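Drulline District Opens Nominations for 17 Neighborhood Liaison Posts

DRULLINE, February. The Drulline District Council has opened nominations for 17 neighborhood liaison posts, one for each ward in the district. Residents may put forward their own names or, with written consent, the name of someone else who lives in the same ward.

The posts replace the ward clerk positions that lapsed at the end of the last council term. Liaisons will attend monthly district meetings, pass on requests about roads, drainage and street lighting, and report back to their wards in writing. They will have no vote on the council.

"People in Bimow and Kołodziej told us they did not know who to call when something went wrong on their street," said Đạt Tăng, head of local government services for the district. "Each ward will now have a named person with a phone number and set hours."

Each nomination must carry the signatures of 17 registered voters from the ward. Council employees, sitting council members and people holding district contracts may not apply. Liaisons will serve two years and will be paid $280 a month, plus mileage for travel to district meetings. 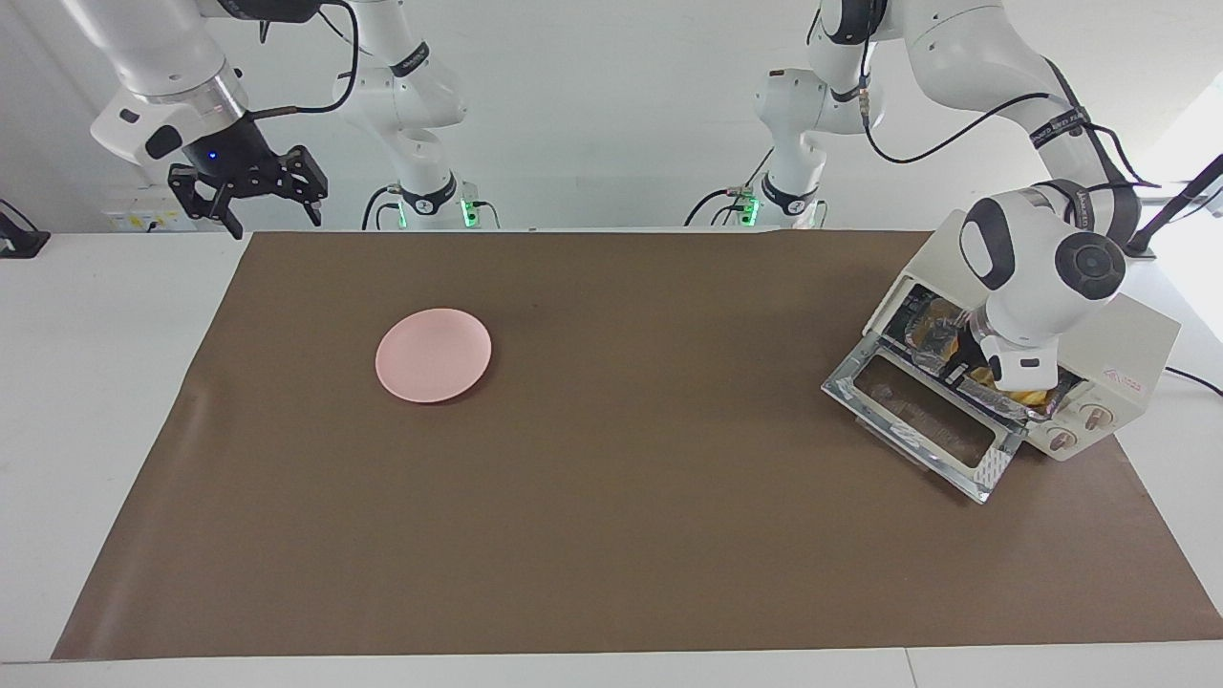 How Liaisons Will Be Chosen

A five-member panel named by the council will check the forms and interview everyone who meets the requirements. The panel will send its choices to the full council, which must confirm each one by majority vote in open session. Names of all qualified applicants will be posted at the district office before the interviews begin.

If a ward has no qualified applicant, the post will stay open for a further month. The council chair may not fill it by direct appointment.

Some 200 residents attended the public meetings held on the plan over the winter. Several speakers asked for ward elections in place of interviews. The council decided against elections for the first term, citing cost, and will take up the question again before the second term begins.

Changes Made After the Meetings

The first draft set the term at four years and gave the chair power to remove a liaison without a hearing. Both points were dropped. Removal will now require a written complaint and a council vote.

The council also added a $500 yearly allowance per ward for printing notices and renting meeting space. Receipts must be filed with the district finance office.

Forms and Office Hours

Nomination forms are available at the front desk of the district office on Drodico Street and at the Bimow and Kołodziej branch offices. The front desk is open until 4:30 p.m. Completed forms must be returned in person by the last working day of the month.

Questions about eligibility should be directed to Local Government Services, Drulline District Council.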